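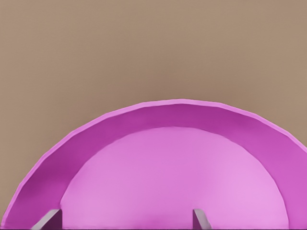
What is Burnura about?

Burnura is a young adult novel by Hedvika Hájek about a sixteen-year-old girl who takes over her late grandfather's ferry on a mountain lake during the last summer before the lake is drained.

Burnura

Burnura is a novel for young adults by the Czech-born author Hedvika Hájek. It was published in English on March 21, 2023, by Beneš, a small press specializing in fiction for teenagers, with illustrations by Kamil Bartoš. The book is 235 pages long and is divided into 12 chapters. It is Hájek's first novel, following a collection of short stories, and takes its title from the lake on which most of the action takes place.

Plot

The novel is set in the valley town of Usent, where a dam built two generations earlier is to be opened and the lake behind it emptied. Marta, the narrator, inherits a flat-bottomed ferry from her grandfather along with his logbook, in which he recorded every crossing he made. The town council has already ended the ferry service, but Marta continues to run it without a permit, carrying residents who wish to see the far shore before the water is gone.

Each of the first ten chapters follows one crossing and one passenger. These include a retired schoolteacher who refuses to say why she wants to be left at an empty landing, a pair of brothers who have not spoken since the sale of their family's orchard, and Ondra, a boy from the engineering camp whose mother is in charge of the drainage work. Marta and Ondra become friends, and later fall out when he lets slip that she has been operating the boat at night.

As the water level drops, the roofs and walls of the old village of Burnura come into view. Marta uses the logbook to locate the house where her grandfather was born and learns that some of the crossings he recorded could not have taken place. The eleventh chapter consists almost entirely of entries from the logbook. In the last chapter Marta walks across the lake bed with the schoolteacher, and the ferry is left on the mud near the western landing.

Background and writing

Hájek grew up in a town near a reservoir and has said that stories of a church bell heard under the water were common among children there. She began the book as a short story narrated by the grandfather. That version, titled "The Western Landing," appeared in her earlier collection and differs from the novel in several respects: Marta is a minor figure, the lake is not drained, and the ferry sinks in a storm.

Work on the longer version was interrupted when Hájek took a teaching position. She returned to the manuscript one August during a residency in the mountains, and completed a full draft in English, her second language, before the residency ended. In the author's note, she writes that she chose English because it kept her sentences short and because she wished Marta to sound like a person who does not explain herself.

The logbook entries were originally scattered through the whole text. They were gathered into a single chapter at the suggestion of her editor, a change that Hájek at first opposed. A few entries remain in their original positions, most notably at the end of the third chapter.

Illustrations

Bartoš contributed an ink drawing for the opening of each chapter and a map of the lake that is printed twice, once at the front of the book and once at the back. The 2 versions of the map differ. The first shows the lake at its full extent, with the ferry route as a dotted line; the second shows the same area after the drainage, with the streets of the old village named. Early printings of the paperback omitted the second map by mistake. It was restored in later printings.

Themes and style

The novel is written in the first person and in the present tense, except for the logbook entries. Dialogue is set without quotation marks. Reviewers have commented on the plainness of the prose and on the amount of practical detail given to the handling of the boat, including a long passage on the repair of a winch cable.

Memory and record keeping are the main concerns of the book. The grandfather's false entries are never fully accounted for, and readers have proposed 2 principal explanations: that he invented passengers during years when the ferry had no customers, in order to protect the service from closure, or that he was recording journeys remembered from his childhood. Hájek has declined to choose between them.

The book also deals with grief, although the grandfather's death is mentioned directly only in the opening chapter. Marta's mother, who works away from Usent for most of the summer, appears mainly through telephone calls, and their strained conversations form a secondary line of the story.

Reception

Critical response was generally favorable. The chapter concerning the two brothers was often singled out for praise and has been reprinted separately in a reader for secondary schools. Some reviewers found the middle of the book slow and felt that Ondra was less fully drawn than the adult passengers. The treatment of the engineers, who are neither villains nor heroes, was welcomed by several librarians who recommended the book for classroom discussion.

Burnura was shortlisted for the Hovetti Prize for a first novel for young readers, but did not win.

Related works

An audiobook edition was released after the paperback, with the logbook chapter read by a second narrator. Hájek has described a later story, "Low Water," as a companion piece. It is set in Usent some years after the events of the novel and concerns the schoolteacher's niece. Marta does not appear in it, though the abandoned ferry is mentioned in the final paragraph.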